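FOR IMMEDIATE RELEASE
Jun 4, 2024

# Madham tenants get their old kitchens back, minus the bad wiring

**MADHAM** - Lorente, the housing repair co-op, has finished rewiring the kitchens at Codholm Court. 80 apartments. All four stairwells. Last outlet signed off this morning, keys handed back by lunch.

Work began after tenants complained of breakers tripping whenever two things got plugged in at once. Kettle and microwave, lights out. Some households had been running extension cords in from the hallway for years.

"People were planning breakfast around the fuse box," said Bonifacio Cuesta, project lead at Lorente. "You'd make toast, then wait, then make coffee. That's done with now."

What was done:

- New circuit for every kitchen, separate from the living room
- 1,302 outlets and switches replaced across the building
- Grounded outlets at counter height
- Old cabinets and counters kept wherever they were sound

That last one came from the tenants. The first plan had everything ripped out and replaced with white units. A petition went round, Lorente went back and redrew it. Electricians fished cable behind the existing counters insted, slower work but a lot less mess and no dumpsters in the courtyard.

Gonzalo Paredes has rented on the top floor of the building since it opened and signed the petition early. "I like my kitchen. I just wanted to be able to use it," he said. "They were in and out in 2 days. Left it cleaner than they found it, to be fair."

Rents do not change as a result of the work. Tenants who paid for their own electrician in the past year can claim part of the cost back, forms at the Codholm office, bring the receipt.
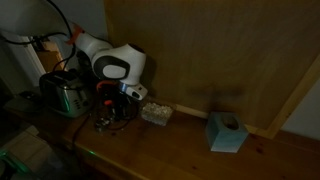 Lighting is next. The rewiring budget covered power only, and tenants have been clear that the kitchens are still too dark, above all along the back of the counter. A toaster on a wooden countertop shows up well enough, the smaller things beside it are lost in shadow. Lorente plans to fit strip lights under the wall cabinets, with the switch by the door, and is asking tenants to say wether they want warm or cool bulbs before anything gets ordered. Mimus, the Madham lighting shop, will have both kinds on display in the lobby through the end of June.

Cayetano Olmedo of Mimus will be on hand most afternoons to take questions. Stop by, try the switches, fill out a card.

Tenants with a tripped breaker or a dead outlet should call the repair desk first and not open the panel. Calls about the new wiring are free of charge.

**About Lorente**
Repair and maintenance co-op, based in Madham. Wiring, plumbing, windows.

**Press contact**
Bonifacio Cantero, Lorente press desk, Codholm office, ground floor. Interviews with tenants can be set up on request, please ask ahead.

ENDS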